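February 20, 2022

Teleop demos in sim, Susa task set, second batch. Szu-yu Tse driving, me on logging.

Got through 113 episodes before the handset started dropping packets again. Swapped the cable, fine after that. Clutch button still sticky. Szu-yu wants the translation scale cut for the last bit of the approach, she keeps overshooting and having to back out, and the backing out ends up in the demos. Set it to 8 on the slider, will try lower tommorow.

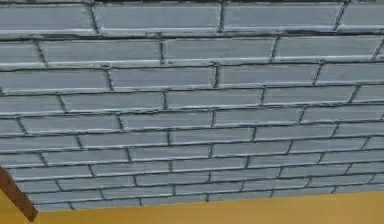

Wrist view is what's bugging me. Replayed a handful of episodes at the Noltus viewer and some start frames have nothing useful in them for the policy. This one is nearly all grey brick, a strip of the yellow surface along the bottom, a bit of brown beam in the lower left corner. No gripper, no object. If the operator drives off the main view she won't notice, but the learner only gets this. Also brick texture is very busy, strong dark joints, wonder if the encoder just latches on to that. Try a plain wall for one run and compare.

To do
- reject episodes w/ no object in first frame, script it
- move wrist cam mount in the Arkness config, ask Admasu people what tilt they use
- rerun seed 246
- step cap 2000 is too long, trim idle at the ends
- Szu-yu to redo the January demos with teh new scale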